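린돌콤 생활관 살림 안내
천 가방과 면직물의 정리 및 보관

본 안내는 린돌콤(Lollcombe) 생활관 입주자가 공용 작업대에서 천 가방과 면직물을 다룰 때 참고하도록 작성되었습니다. 세탁실 이용 수칙은 별도 안내문을 따르시기 바랍니다.

1. 가방에 소포장 물품 담기
작업대의 물기를 닦은 뒤 가방을 눕혀 입구를 넓게 벌립니다. 낱개 봉지는 입구 쪽에 세워 모으고, 늘어진 천은 봉지 아랫부분을 감싸도록 올려 둡니다. 봉지를 눕혀 쌓으면 아래쪽 물품을 꺼낼 때 전체가 흐트러지므로 권장하지 않습니다. 담은 후에는 가방을 세워 바닥을 두 번 가볍게 두드려 자리를 잡습니다.
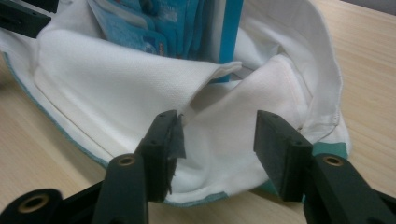 천 가방에는 물품을 어느 정도까지 담는 것이 적당합니까?
가방 용량의 70퍼센트를 넘지 않도록 담습니다. 입구를 접어 덮을 여유가 남아야 하며, 손잡이 박음질에 무리가 가는 무게는 두 개의 가방에 나누어 담습니다.

2. 무늬가 있는 흰 면직물 펴기
흰 바탕에 색무늬가 들어간 직물은 접기 전에 반드시 넓게 펴서 상태를 확인합니다. 겹쳐진 띠나 단은 손바닥으로 안쪽에서 바깥쪽으로 쓸어 펴고, 가장자리의 색 테두리가 말려 있으면 손끝으로 눌러 바로잡습니다. 다림질이 필요한 경우에는 뒤집어서 얇은 천을 덧대고, 무늬 위에 다리미를 직접 대지 않습니다. 다림질을 마친 직물은 20분간 펼쳐 식힌 다음 접습니다.
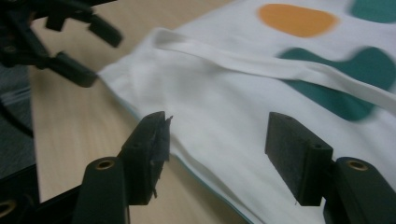 흰 바탕에 주황색과 청록색 무늬가 있는 직물

접을 때에는 무늬가 안쪽으로 들어가게 합니다. 같은 선을 반복하여 접으면 자국이 남으므로 장기 보관품은 4월과 10월에 꺼내어 접는 위치를 바꾸어 주십시오. 보관함에는 품목명을 적은 표를 붙입니다.

3. 작업대 비우기와 닦기
작업이 끝나면 직물을 작업대 한쪽 끝으로 밀어 두고 드러난 면부터 닦습니다. 나뭇결 방향을 따라 마른 천으로 먼지를 걷어 낸 후, 물기를 꼭 짠 천으로 한 차례 더 닦습니다. 연마제가 든 세제와 거친 수세미는 사용하지 않습니다. 반대편도 같은 순서로 닦고, 표면이 완전히 마른 뒤에 직물을 다시 올립니다. 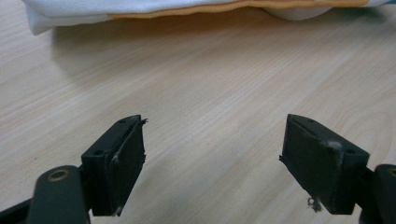 글 마카레나 에체바리아

밝은색 목재 상판은 얼룩이 쉽게 드러납니다. 차나 커피를 흘린 경우 문지르지 말고 흡수력이 좋은 천으로 눌러 닦아 내며, 남은 자국은 중성세제를 희소하게 푼 물로 처리합니다. 색 테두리가 있는 젖은 직물은 이염의 우려가 있으므로 상판에 올려 두지 않습니다.

덧대는 천과 마른걸레는 비품실 1506호에 비치되어 있습니다. 사용한 천은 입구의 수거함에 넣어 주시고, 비품이 부족한 경우 생활지원 담당 케네스 매키넌에게 알려 주시기 바랍니다.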